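Wollpullover von Hand waschen, ohne dass er hinterher dem Patenkind passt

Ich wasche meine Wollsachen seit Jahren im Waschbecken, und ja, am Anfang habe ich einiges ruiniert (mein grüner Kendari-Pulli, ich trauere immer noch!). Inzwischen klappt es eigentlich immer, also schreibe ich mal auf, wie ich es mache.

Zuerst das Becken mit lauwarmem Wasser füllen. Lauwarm heißt bei mir: Ich merke am Handgelenk fast nichts. Dann kommen 2 Kappen Wollwaschmittel rein, ich nehme das von Melturano, jedes andere ohne Weichspüler tut es aber auch. Kurz mit der Hand verrühren, bis sich alles aufgelöst hat.

Den Pulli auf links drehen, untertauchen und neun Minuten in Ruhe lassen. Wirklich in Ruhe! Kein Rubbeln, kein Kneten, höchstens einmal sanft drücken. Danach das Wasser ablassen und mit gleich warmem Wasser spülen, bis nichts mehr schäumt.

Auswringen bitte nie. Ich lege den Pulli flach auf ein Frotteetuch, rolle beides zusammen wie einen Strudel und drücke die Rolle von oben nach unten aus. Dann in Form ziehen und liegend trocknen lassen, im August geht das auf dem Balkon im Schatten ganz wunderbar.

Kräftige Farben wasche ich beim ersten Mal lieber allein, da kommt manchmal noch ordentlich was raus.
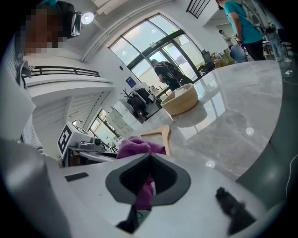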